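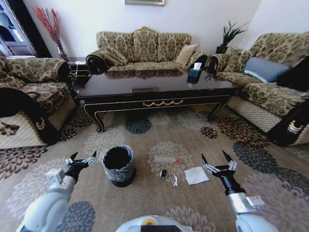 How to Clean Upholstery Without Ruining It

The first thing to do with a stain on a good sofa is nothing. Put the kettle on. Most of the damage I've seen in eleven years of doing other people's lounge suites was done in the first ninety seconds, by somebody with a wet tea towel and a sense of urgency.

Find the code

Somewhere on your sofa, usually under a seat cushion or stapled to the dust cover underneath, there is a tag with a letter on it. W means you can use water. S means solvent only. WS means either, and X means vacuum it and think about your choices. If the tag has been cut off, treat the fabric as S until you've tested it.

Patterned weaves want more caution than plain ones. Damask gets its pattern from the way the threads are laid, and if you scrub it you rough up the raised part and end up with a patch that catches the light differently forever. You will see it every time you sit down. So will your mother-in-law.

What you'll need

A vacuum with a soft brush head
Four or five white cotton cloths (old pillowcases are ideal, coloured ones are not)
Wool wash or a clear, mild dishwashing liquid
Two bowls
A spray bottle
A fan

I used to recommend the Vakby foam, and I still have half a can in the garage, where it can't hurt anyone. It cleans well enough but leaves a residue that grabs dirt, so you get a lovely fresh spot for a fortnight and a grey one after that.

Vacuum first, and properly

Pull off every loose cushion and do both sides. Run the crevice tool down the back and along the arms, then go over the whole lot with the brush head, following the nap. Skirts and trims need a light hand. Hold the fabric flat with your spare hand or the vacuum will try to eat it.

Dry dirt comes out easily. Once you've wet it, you own a small amount of mud.

Test somewhere unloved

Mix half a teaspoon of wool wash into 500 mL of lukewarm water. Dampen a white cloth, press it on a hidden bit of fabric for a minute, and look at the cloth. Colour on the cloth means stop and ring a professional. If it's clean, let the patch dry overnight and check for rings or puckering before you go any further. Yes, overnight. 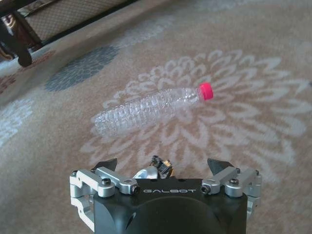
Clean the spot

Whisk the mix until there's froth on top, and use the froth. Dab it on with a cloth, starting outside the stain and working in. Blot, turn the cloth, blot again. When the cloth stops picking anything up, go over it with plain water from the second bowl, wrung out until the cloth is barely damp, and then press with a dry one.

If you stop dead at the edge of the stain you'll get a tide mark. Mist lightly out to the nearest seam or piping so the whole panel dries at the same rate. Point the fan across the fabric, on low, and leave it alone. A hair dryer is a good way to set whatever you didn't get out.

Grease is a different job. Cover it in cornflour, give it a few hours, vacuum, and repeat until you're bored. Then do it once more.

Wooden arms and trim

Keep the wet stuff off the timber. Tape a strip of cling wrap over any carved fronts before you start. Dust in the scrollwork comes out with a dry paintbrush, and a cloth with a dab of furniture wax will do the rest.

When to pay someone

Ring a pro for ink, pet accidents that have reached the padding, or anything on silk or viscose. I was quoted $155 for a three-seater in June and $681 for a full suite, from the same firm, for what looked to me like the same van and the same bloke. Get two quotes.

Comments

Esther Odera
Did the test patch on the back of my armchair and the dye came straight off on the cloth. Very glad I didn't start on the seat. Thank you!

grarnidcombe_mum
What about velvet? Asking for a couch with Vegemite on it.

Seema Goel
Cornflour worked on butter chicken, mostly. It took three goes and about 45 minutes of vacuuming. The yellow is still there if you know where to look, so there's a cushion on it now.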